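Minutes of the Display and Garment Working Meeting
Held 2024-08-23, Demomlow workroom
Status: approved for circulation

1. Previous minutes
Accepted with one correction. Item 5 should have read "shirt table," where it said "sorting table."

2. Backdrop
2.1 The black backdrop is up and will stay up until January. It is held along the top edge with small metal clips. The two panels overlap at a vertical seam.
2.2 Creasing was raised again. The cloth was stored folded and the fold lines show under side light. Two options were discussed: steaming in place, or taking the cloth down and rehanging it from a roll. Steaming in place was preferred. The steamer is to be kept away from the letters until the adhesive has been checked.
2.3 The overlap at the seam is to be set at 4 inches for the full drop. At present it narrows toward the floor.
2.4 More clips are needed. Spacing is uneven and the cloth sags between clips. An order for 63 clips goes to Somix, to include spares.
Action: Stores to place the order. Workroom to steam and reset the seam.

3. Letters
3.1 The colored letters remain on the right half of the cloth. A proposal to center them was discussed and not adopted. Moving them would put the lower row across the seam, and the panels shift slightly when the door is opened.
3.2 The attachment method is to be written on the workroom sheet. It was put up in two sessions and the record covers only the first.
3.3 Lint on the pale borders: a dry brush only. Tape has lifted the surface on an offcut and is not to be used.
Action: Workroom.

4. Shirt folding
4.1 Trial of the two folding methods continues. Method A folds the sleeves in first, then the sides, then the hem up to the collar. Method B folds the shirt in half along the placket, then the sleeves back, then in thirds.
4.2 Method A gives a flatter front and keeps the buttons in the middle of the finished square. Method B is faster but leaves a ridge down the center. Method A is adopted for polo shirts. Method B may still be used for plain T-shirts.
4.3 Starting position was agreed as follows. Shirt on its back, placket up, collar turned down, sleeves opened outward, hem pulled square to the table edge. Body wrinkles are smoothed from the placket toward the side seams before the first fold.
4.4 Buttons. It was noted that the instructions do not say whether shirts are folded open or closed. Agreed: all buttons closed before folding, working from the bottom button up. The sheet will be amended.
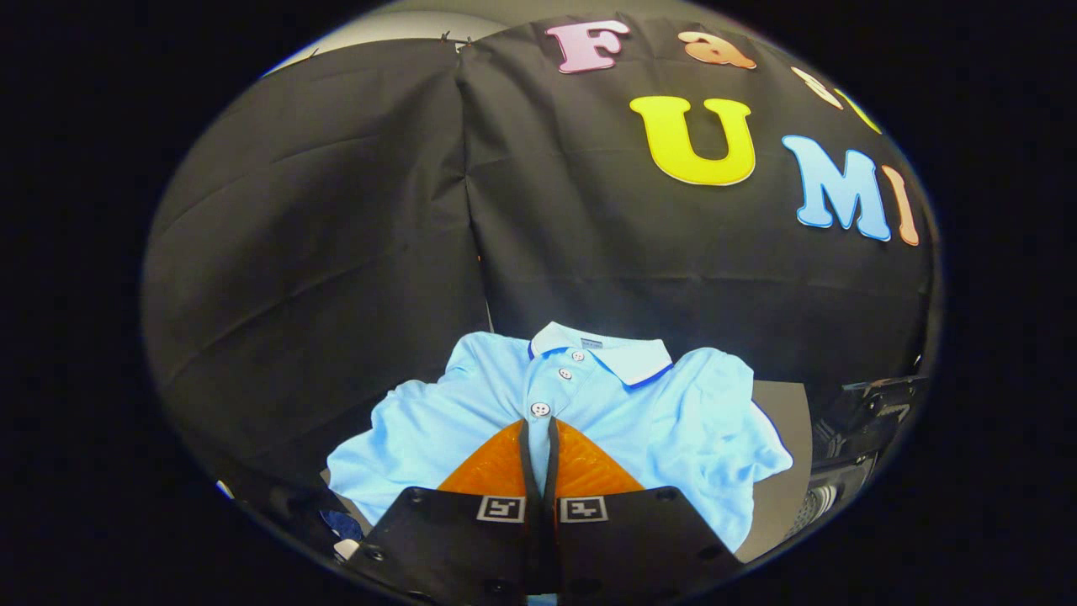

4.5 Collars. Trimmed collars show a misfold more than plain ones do, as the stripe goes out of line. Folders are to check that both collar points lie level before the shirt goes on the stack. The neck label should lie flat inside the collar.
4.6 Stack height was set by trial. Stacks lean when the collars all face the same way. Every second shirt is to be turned end for end.
Action: Folding sheet to be reissued with 4.3 to 4.6 included.

5. Garment supply
5.1 Quezada has quoted for 300 polo shirts in mixed sizes. The quote does not state whether the shirts come folded or flat packed. Flat packed is preferred, as factory creases have to be pressed out before Method A will hold.
5.2 Color. Light blue was kept as the main color against the black cloth. Navy was ruled out for poor contrast. No decision on gray.
Action: Purchasing to ask Quezada about packing and report back before the order is confirmed.

6. Table surface
6.1 Drusow has offered a sample of a matte table cover. Shirts slide on the present surface during the hem fold. The sample will be tried on one end of the table for 2 weeks, with the other end left as is for comparison.
6.2 Cleaning of the table stays with the last group out. The log has gaps and is to be initialed.

7. Other business
7.1 The spare hangers under the stairs are to be moved to the rack in the back hall.
7.2 The iron takes roughly 4 minutes to heat and should be switched on before the table is cleared.

8. Next meeting
Date to be set once the clips have arrived. Items carried over: 2.3, 5.1, 6.1.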